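14 October 2026
By Els Van Acker

What on earth is a prism?

When I was little I thought a prism was a place where they locked up burglars. I'd heard my teacher say it and I'd heard it wrong, and I spent a whole maths lesson wondering why we were being told about jail. So if the word sounds odd to you, I'm on your side!

Let's start with something you've probably eaten. Have you ever pushed a cutter into a roll of biscuit dough? Press a star cutter into thin dough and you get a flat star. Now imagine your dough is really, really thick, as thick as a fat sandwich. Push the same cutter all the way through and what comes out is a chunky star you could stand up on the table. Its top is a star. Its bottom is a star. And if you took a knife and sliced it across the middle, you'd find another star inside, exactly the same size.

That chunky star is a prism. A prism is a solid shape that stays the same all the way along, and its two ends match. (Grown-ups say "solid shape" or "3D shape" for anything you could pick up and hold. A drawing of a square is flat. A box is solid.)

The clever bit is that you can make one out of nearly any flat shape with straight edges. You name it after whatever you see at the end. Triangle at each end? Triangular prism. Hexagon at each end? Hexagonal prism, which is lovely to say out loud. My neighbour's tent is a triangular prism and so is a certain kind of chocolate bar, and my favourite pencils are long, thin hexagonal prisms – until you sharpen them, and then the end goes pointy and spoils it.

Let's count some faces. A face is one of the outside surfaces, a bit you could stick a sticker on. Take a triangular prism. There's a triangle at each end, so that's 2. Then there are the sides joining them up, one for each edge of the triangle, so that's 3 more. Five stickers altogether.

Now a hexagonal prism. A hexagon has six edges, so you get six sides, plus the two ends, and that makes eight. Do you see what's going on? Count the edges of the end shape and add two. It works for a star as well. A five-pointed star has ten edges if you go all the way round, in and out of every point, so a star prism needs twelve stickers. I checked this with real stickers and it took me ages to peel them off again.

What about a cube? A cube is a prism too! It has a square at each end, and four sides that happen to be exactly the same squares. So you can put it down on any face you like and it looks just the same.

Then we come to the cylinder, which is your tin of beans. It has two matching ends and it stays the same all the way along, so you'd think it would be allowed in the prism club. Most maths books say no, because the ends are circles and a prism has to have straight edges. I used to feel a bit sorry for it. My friend Frans De Haan has been teaching maths for some 24 years and he calls the cylinder "the prism's cousin", and I think that's fair. Hearts have curvy bits at the top, so a heart block is a cousin as well.

You can test all this at home. Find a box, a tin and anything chunky with a funny shape, stand each one on a piece of paper and draw round the bottom. Then turn it upside down and see if the other end fits your drawing. If it has a handle or a spout it won't work, so leave the teapot alone.

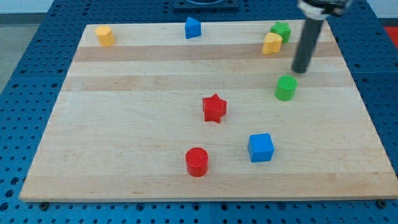

SHAPES AND SUMS

A yellow hexagonal prism, a red cylinder, a blue cube – how many of the others can you name? The blue triangular prism is my favourite, because it's lying down with its ridge on top like the roof of a house, and people often forget that a prism is still a prism when it's on its side. Look for the stars next. One is red and the other is green, with the yellow heart partly in front of it. Then sort all eight blocks into two lists on your paper, prisms and cousins. I got five prisms and three cousins.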